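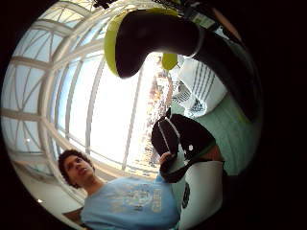
Kenta Katayama: Before anyone writes another paragraph about oil, what size pan did you use, and did you measure it or read it off the label?

Does resting olive oil cake batter overnight do anything at all?

Posted by Olaia Montes
Viewed 2692 times

I have the Zúñiga cookbook, the one from the restaurant, and I've made the olive oil cake in it four times now. The recipe tells you to mix the batter, cover it, and leave it in the fridge for 12 hours before baking. It says this gives a "finer, more confident crumb." I don't know what a confident crumb is.

The other thing is that the book insists on a fruity early harvest oil and names Indau as the one they use. I bought a bottle. It cost more than everything else in the cake put together, including the lemons, and I couldn't swear I tasted it.

My results so far: first cake rested overnight with the fancy oil, sank in the middle. Second one rested overnight with supermarket oil, sank in the middle. Third one baked right away with supermarket oil, came up fine, a bit domed. Fourth one rested again with the fancy oil because I felt guilty about the bottle, and sank in the middle, worse than the first.

The recipe is on the publisher's site too, where it has 1327 ratings, nearly all of them five stars. I read through a lot of the comments and a surprising number say things like "can't wait to try this!" so I'm not sure what they were rating.

Eggs, sugar, oil, milk, lemon zest, plain flour, baking powder, salt. Oven is a Jevadeck, electric, fan off as the book says. I'm at 3910 feet, if that matters. The book says nothing about altitude.

Am I doing something wrong, or is the overnight rest just something restaurants do and then write down as if it were magic?

Comments on this post

Olaia Montes: Kenta, it's sold as a 9 inch springform. I just put a ruler across the inside and it's a hair under that. The book says 9 inch.

Kenta Katayama: OK, then it isn't the pan. I had to ask. Mine is stamped 9 and measures eight and a half.

Sunita Mahmoud

I'd be suspicious of the rest too, at least for this kind of cake. My guess is that the restaurant makes its batter at the end of one shift and bakes it at the start of the next. That suits a kitchen. Then somebody had to turn the kitchen's habit into a recipe, and "we do it this way so the morning baker can sleep in" doesn't look good in a hardback.

There are batters where a rest does something you can see. Madeleines and crepes, for instance. The flour soaks up liquid and the bubbles settle down. With an oil cake raised by beaten eggs and baking powder, you're asking the batter to sit for half a day holding air it doesn't want to hold. Most baking powder sold here is double acting, so some of the lift is saved for the oven, but some of it goes off as soon as it gets wet. The air you beat into the eggs isn't coming back either.

Then there's the cold. Batter straight from the fridge takes longer to heat through in the middle, and if you baked it for the time printed in the book, I'd bet the center was underdone every time. Did the sunken part look damp and a bit gummy when you cut it? A cake can look nicely brown on top and still be raw in the middle, and olive oil cakes are bad for this. They brown early.

As for altitude, I don't buy that it's your whole problem, seeing as cake three came out fine in the same house. It may be making a weak batter weaker. If you want to play it safe, take the baking powder down by a quarter and leave the rest of the recipe alone. I wouldn't start changing the sugar and the milk and the oven temperature all at once, as some charts tell you to. You'd never find out which one helped.

On the oil, I've done this one with my sister pouring so that I didn't know which was which. Two small cakes, one with a peppery expensive oil and one with the ordinary extra virgin I fry eggs in. I could tell them apart warm. The next day I got it wrong. With lemon zest in there I think you're paying for the label. Put the good bottle on tomatoes.

So, bake it the day you mix it. If you really want to give the rest a fair trial, mix everything except the baking powder, chill that, let it come back to room temperature and whisk the powder in just before it goes in the pan. I don't expect much, but at least then it's the rest you're testing.

Olaia Montes: Gummy, yes, a stripe of it right along the bottom of the dip. I went by the book's time on all four and the skewer came out clean, or I thought it did. I may have been poking it off to one side where it was higher.

Sunita Mahmoud: Skewers are oily after an oil cake whatever you do, so "clean" is hard to judge. Use a thermometer if you own one. I take mine out once the middle passes 200 F and haven't had one sink since. Water boils a bit lower where you are, so don't hold out for 210.

Maximiliano Barrientos

never rest mine and its always great. my grandmother used whatever oil was in the can. i think cookbooks add steps so the page looks full

also try orange instead of lemon

Emiliano Ventura

I'm going to disagree a little with the top answer, having made this exact recipe with the rest and liked it. The crumb was tighter and the lemon came through more. I'll admit I made it once, and I had nothing to put beside it, so take that for what it's worth.

What I'd check is the oven. Mine is also a Jevadeck and with the fan off it ran cool, by enough that every cake I made in the first year needed extra time. I only found out when I hung a cheap oven thermometer from the middle rack. If yours does the same, a cold batter on top of that would explain your three flops and the one good cake without anybody having to blame the book.

I wouldn't trust the star rating for anything. I looked up the same page after reading this, and one of the five star reviews swaps the olive oil for butter and the lemon for cocoa. Fine, but that's another cake.

Have you opened the door early to look? I ask as somebody who does it.

Olaia Montes: I have not opened the door. Well, once, on the fourth one.

Sunita Mahmoud: Emiliano, could the stronger lemon just be the zest sitting in oil overnight? You could rub the zest into the sugar and get most of that in five minutes.

Emiliano Ventura: Possibly. I'd want to taste them side by side before I agreed.

Olaia Montes: Update, 2024-10-20. I bought an oven thermometer and Emiliano was right that it runs cool, though not by a huge amount. Baked a fifth cake, no rest, supermarket oil, zest rubbed into the sugar, a quarter less baking powder, and took it out at 201 in the middle. Flat top, no dip, no gummy stripe. I changed too many things to say which one did it, I know, I know. I still have half a bottle of Indau and I'm not putting it in a cake.

Kenta Katayama: Now do one with the rest and the same temperature in the middle, or we've learned nothing about the rest.

Olaia Montes: You're welcome to bring the eggs.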